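Section 4: First session with the Cista hand gripper

Written by Kadri Mets for the Rinddale shared workshop. Revised 21/04/2020, after Radek Doležal found the old version unreadable and said so in the margin.

You should by now have a Cista that opens, closes and complains only slightly. If it does not open, go back to Section 3 and look at the pivot pins again.

1. Charge the pack to the end. The light goes green when it feels like it.

2. Plug the lead into the Hrnčiar board, flat side up. It will also go in the other way up, once.

3. Set the grip limit to 12. The factory value is 200, chosen by someone who owned no crockery.

CAUTION: Keep fingers out of the linkage while the board is live.

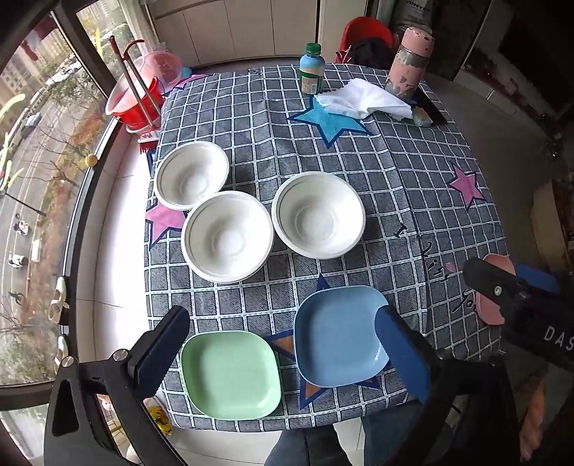 Practice objects are a matter of taste, but start with things that have a rim. Round bowls and shallow square plates make a good pair: the bowl offers the jaws an edge well above the table, while the plate makes you come in low and slow. A patterned cloth underneath is fine – the Custow software copes with stars and lettering better than it copes with me.

4. Open the jaws fully and bring them down on either side of the rim.

5. Squeeze until the pads touch, then a little more. Lift, hold, put back.

6. Save the run. The log fills at 3000 lines and then overwrites itself without a word, so copy it off first.

NOTE: Error 2588 means the pads are dirty. It also means several other things, but wipe the pads.
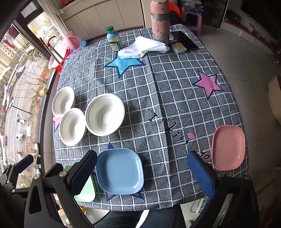 Can I use different pads on the two jaws?
Mixed pads work well enough, provided they are the same thickness. Run step 3 again after any change.

7. Switch off at the board before you pull the lead.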